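4.2 Rereading and the long series

One of the happiest surprises in the Barnstead responses was how much readers love going back! Of the 319 people who filled in our survey on fantasy and science fiction series, 152 had reread at least one earlier volume before starting a new one, and many wrote far more than the small comment box was meant to hold. They told us about maps they had redrawn by hand, side characters they had missed at sixteen, and endings that landed harder the second time.

We had expected rereading to serve mostly as a memory aid, a way of getting the names straight again. For readers of the Matos cycle, with its 30 named houses, that was certainly part of it. But the comments kept drifting toward pleasure, and toward the comfort of a voice they already knew.
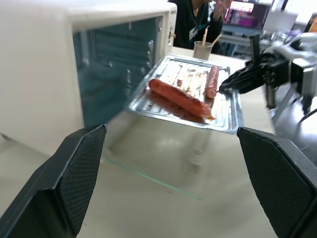
Figure 3. Two sausages on a metal baking tray.

One respondent objected that we had drawn the line in the wrong place: she never rereads whole books, she wrote, only the last 200 pages, and she counts that as a full return to Ukora. We think she has a point, and a wonderful one. Our question asked about volumes, so partial rereaders like her had to choose between two answers that did not fit. The follow-up survey, which goes out to the Netell reading groups in October, asks about chapters and single passages as well.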